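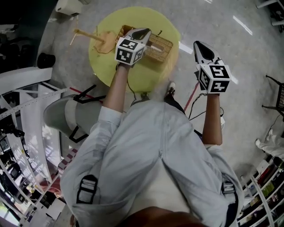
What's the best first kit for a school robotics club?

For us it was a pair of hand-held grippers, because kids can pick them up and start practicing before anybody has written a line of code.

Print this page | E-mail this page

Plakora Hand Gripper Pair - Club Set
Posted 1/22/24 by the Folton Robotics Club advisor

I put this page together for the other clubs in the Phelan league who keep asking me what we use and where to get it. We bought our first Plakora set in August, and now we pass along extra sets to any club that wants one (same price we pay, no markup!).

You get two grippers, a left and a right, plus a marker cube for each one, the cables and a shoulder harness. The harness adjusts pretty far, so my smallest sixth grader and I can both wear it - just let the straps all the way out first or you'll fight the buckles.

The set is $300. Spare finger pads come in a bag of 6, and I'd get a bag right away. Ours wear down fast, mostly from kids clacking them together like lobsters.

Everything we record goes into Flurnow, the program our students use to sort their runs for the spring project. The team doing the table-clearing task has 136 good runs saved so far and needs 100 more before they start training. They're a little sick of picking things up, but wow, have they gotten smooth at it.

A few things I wish I'd known. Keep the marker cubes clean, since fingerprints smudge the squares. Tape the cables down if you've got kids walking through. And buy a second set if you have a big club, or the line for a turn gets long and cranky.

To order, send me a note through the league page with your club name and how many sets you want. Spare pads ship with the set if you ask for them up front.

Print this page | E-mail this page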